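Maintenance notes from the bench cell at Enside, posted in pieces because people asked how we keep it running. One arm, one desktop tower, one fixture full of parts. 1/

The cell puts parts into a PC and takes them out again. CPU, memory stick, hard drive, graphics card. Most of my time goes into the things around the arm: the fixture, the fingers, the cables. 2/
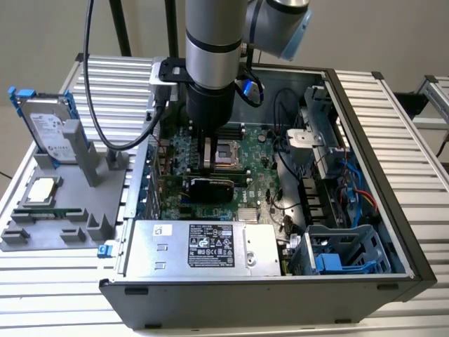
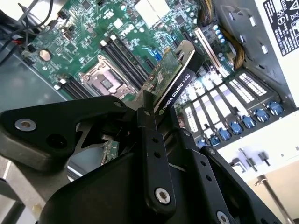
Arm over the open tower in the first, graphics card between the fingers in the second. CPU socket is empty in both. 3/

Start of shift is always the fixture. It's 3D printed and it wears. I push each part into its slot by hand and feel for play. The long slot for the memory stick goes first. If the stick rocks, I swap the print before I touch anything in the program. 4/

Geeta Pal keeps the print files. Last time we changed the fixture she moved the CPU recess a hair and didn't tell the arm, so we spent a morning blaming the wrist camera. Now every new print gets a number written on the bottom. We're on 19. 5/

Fingers next. Wipe the faces with a dry lint-free cloth, no solvent. Then check every screw on the brackets with the small torque driver. I put a paint mark across each head so I can see if one has turned. 6/

We pull the fingers off every 600 cycles and look at the contact faces under a lamp. The counter was at 2605 this afternoon, so they're due again at 3000. 7/

Cables. With the arm powered but slow, I run it to the far corners of its reach and watch the loops. A loop that pulls tight anywhere gets re-dressed. Baoshan Fang found one rubbing on a bracket in January and we've done this check daily ever since. 8/

The tower has to sit in the same spot every time. We push it against two stops on the table and then touch off three points on the case. If any point is out by more than a millimeter I lift the tower out and look under the feet – usually there's a screw under there. 9/

The graphics card is the touchy one. It goes in at a slight tilt and then straightens. If it stops early, the arm backs off and tries once more. After a second stop it waits for a person. Please don't raise the force limit to get past this. I have a drawer of chipped slots from when we did. 10/

Spare fingers are in the Drumon box on the lower shelf, left side. Two sets. If you take one, tell Rajkumari Tiwari so she can order another. Lead time is bad right now. 11/

Still open: the drive slot in the fixture is getting loose, and I want to try a stiffer print for it. Will post how that goes – probably after Vusumuzi is back with the other printer. 12/12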